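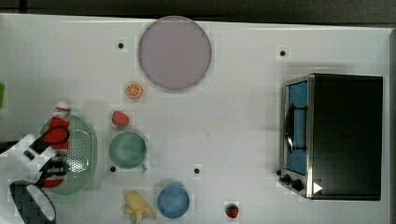

Good practice, or good paperwork?

Version two of the Hikero checklist for tabletop manipulation landed in October, and we have now read all 50 items. Most are sensible. Log the layout of the table before each run. Write down who reset it. Keep failed grasps in the record, including the embarrassing ones.

Our quarrel is with item 12, which lets a lab call a task "household ready" after 3000 logged attempts. Attempts at what? A toy strawberry weighs next to nothing and never bruises. A lab could hit that number with the same plate in the same spot all month and the form would still come back stamped – there is no box for how much the layout changed between runs. 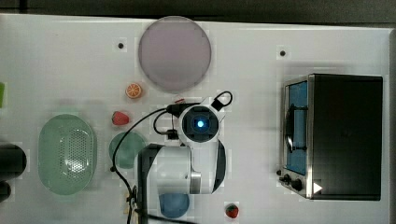 Annelies Boersma wrote in to say we are too hard on it, that a weak rule people follow beats a strict one they ignore, and that before the checklist her group at Ayala could not compare two of its own sessions. Fair enough. We would still like to see the strict one tried.

The section on stopping the arm is better. It asks for a named person within reach of the stop button and a written limit on speed near people. It says very little about cables, though, and a cable dragged across a work surface can move things the log says were never touched.

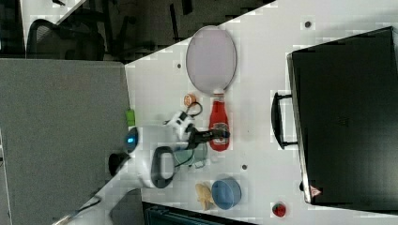
Arm and gripper at the red bottle, with the blue bowl nearby.

Comments on the draft go to the Rullska desk, quoting reference 341. We have sent ours, two pages on item 12 alone, and expect a polite reply.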